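Matter notebook – Poduval relocation file, Family team
30/08/2021

Disclosure bundle from the other side came in as a single PDF, 532 pages, no index. Split by source and renumbered. Pages 1 to 143 are bank statements for the Getden account, the rest is correspondence and school records. Two statements missing from the Getden run. Request drafted, not sent.

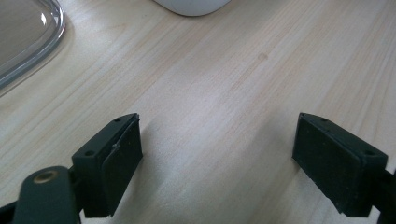
Entered by: R. Eka, paralegal, Veltenholm office

Parenting orders: the existing consent orders are silent on overseas travel. Counsel wants the passport history before settling the affidavit. Draft 3 is at 12 pages and still repeats itself at paras 20 and 31 – cut the second.

Valuation of the unit is stale. Updated report quoted at $3000, split equally if they agree to a single expert. Letter to go with the request above so they answer both at once.

Interim hearing vacated, relisted for November. Diary updated, filing dates not yet worked back from it. Check whether the registry still wants a hard copy of the case outline – last practice note was unclear and the phone line rang out.

To do: index, chase statements, costs notice to client.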